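Kit pince à main Flitden : notre avis après un trimestre

Mis à jour en avril

Acheté pour le club robotique, 374 euros, payé par la caisse. Montage : 40 minutes avec Cillian Duggan, notice Rolard à côté, traduite n'importe comment. Deux doigts noirs bien massifs, prise franche sur les objets moyens. Sur les petites pièces, bof.

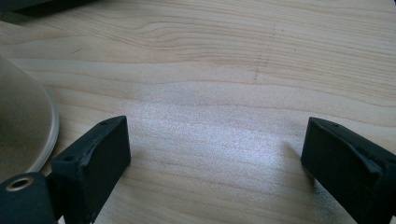 Niveau élèves, ça passe. Neuf inscrits, un seul kit, donc ca tourne vite. Le jeu dans la poignée m'agace, faut resserrer à chaque séance. SAV joint deux fois, réponse correct mais lente.

Note : 4 sur 5 quand même.

À lire aussi
- Capteurs Kedov, premier essai
- Coupe Ó Ceallaigh : le règlement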